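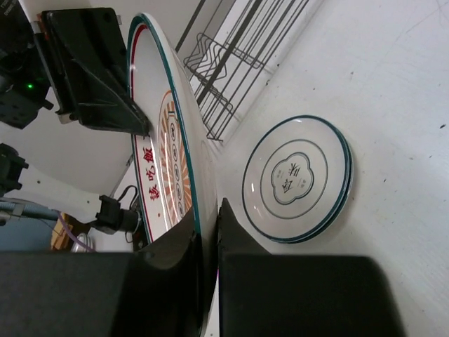
The Forsberg Street plate swap is back this summer, and I could not be happier about it! If you missed the one in February (I nearly did, I had the flu and went anyway, sorry everybody), the idea is simple. You bring the dishes you're tired of, you get a paper ticket for each one, and you trade your tickets for somebody else's dishes. Plates with writing on them always go first. I'm a sucker for them myself, the big white kind with a green band and a thin red line near the rim and 吃飯 in bold red, which means "eat" or "have a meal" and is about the best thing a plate can say to you. Last time 117 people came through the door and I got beaten to every single plate with words on it.

The swap opens on 8 Jul 2023 at the Miria hall, the low brick building behind the bus garage. Doors are at 10 and it runs until the tables are bare, so don't show up at two in the afternoon and expect a gravy boat. Entry is free. Each household can bring up to 30 pieces, and please wrap them in newspaper, not bubble wrap, because we had bags of the stuff left over in February and it took me weeks to get rid of it.

Nosipho Modise is running the floor again. I called her last night and she was already on her knees in the hall with masking tape, marking out the lines. "Bowls are by the window this time," she told me. "They got buried behind the mugs and people were climbing over each other." She also wants everyone to know that chips are fine but cracks are not. A cracked plate goes in the crate by the door and you don't get a ticket for it, no matter how nicely you ask.

Small plates count the same as big ones, one ticket each. There was a lot of grumbling about this in February, mostly from people with dinner sets, and the rule is staying put. I'm on the side of the small plates. I eat toast off one every morning of my life and I'd trade a turkey platter for a good one any day.
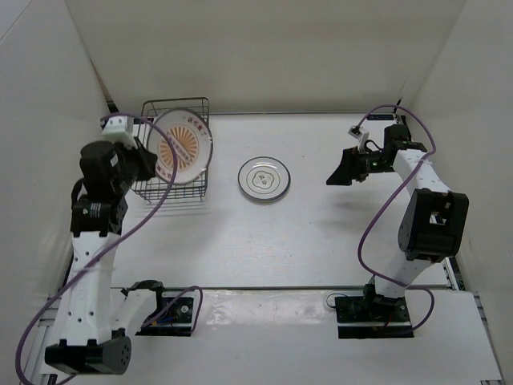
## Getting there and what else is on

The 5 bus stops right outside. Parking is on Retier Road only, and the bakery has asked us (nicely, but they meant it) to keep out of their lot. Timik, the coffee cart from the Saturday market, will be out front with iced tea and those cardamom buns.

Leftovers go to the school kitchen on Retier Road, same as before. Tickets don't carry over to the next swap, so spend them!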